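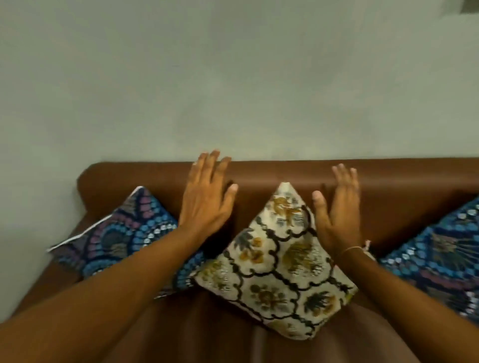

Why do you need so many people to record the same household job?
Everyone does it a little differently, and a learning system that has only watched one person will copy that person's habits and come unstuck in the next house. We would like it to watch you, and your neighbour, and your neighbour's dad.

Home recorders wanted: Hetia project
Paid, part-time, from your own home. Starting in December.

Mowat is a small company working on robots that can help out around the house, and Hetia is the part of our work that gathers the examples they learn from. Over the past year people in and near Skullska have been recording themselves doing the ordinary jobs most of us do without thinking: straightening cushions, folding towels, putting the shopping away, laying the table for tea. We now have 3,000 recordings that we're happy with and we'd like to reach 4,000 before we move on to kitchens proper, so we are looking for 20 new recorders to join us, and we would be so pleased if one of them was you.

You don't need to know anything about robots. Our oldest recorder so far is 53 (hello, Magnus!) and we would love to hear from people a good deal older than that, as well as from anyone who has been told they do things in a funny order. Left-handed people, please do get in touch, we are short of you.

What you'd be doing

We lend you a light head-worn camera, which sees more or less what you see, and a list of jobs for the week. You put the camera on, say the name of the job out loud, and do it at the speed you would normally do it. Soft things are a favourite of ours at the moment. A mug keeps its shape when you pick it up but a cushion squashes and slumps and slides off sideways, and a robot has an awful lot to learn from the way a pair of hands deals with that.
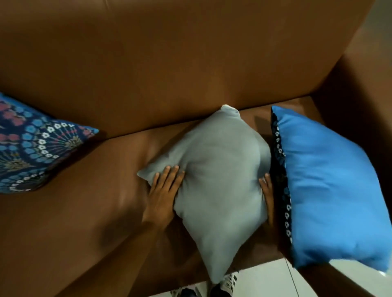
Cushion work on the sofa, with both hands on the grey one.

Please keep your hands in view as much as you can and try not to tidy up beforehand. Jewellery and watches are fine, long floppy sleeves are a nuisance. If you drop something, pick it up and carry on, and leave the recording running, as those bits are useful to us too.

Most recorders do a few short sessions a week, whenever suits them. Greer Niven, who looks after the job lists, sends a new one out every Tuesday and is very good about swapping jobs if you haven't got the right things at home. You won't be asked to buy anything.

Pay and the practical side

You are paid for each hour of accepted recording, plus your first training session, and we send the rates with the information pack so that you can have a proper look before deciding. The camera comes with a charger and a padded case and goes back to us at the end. Your contract is with Mowat and runs for three months, with the chance to carry on if you're enjoying it.

Your privacy matters a great deal to us. Faces, post, family photographs and screens are blurred before anybody outside the checking team sees a recording, and you can ask for any session to be deleted without telling us why. Everyone else in your home needs to be happy about it as well, and there is a short form for them to sign.

You'll need to be 18 or over, live within reach of our Cimumlow office for the training session, and have a home internet connection that can cope with large uploads. If yours can't, ask us about posting a memory card.

How to apply

Write to Kirstin MacAulay at the Cimumlow office, or pop in any weekday morning after ten. Tell us a bit about your home, who lives there, and which household jobs you do most often. We don't need a CV. Heather Cruickshank will ring you back for a chat, usually within the week, and she's glad to answer questions about access or adjustments.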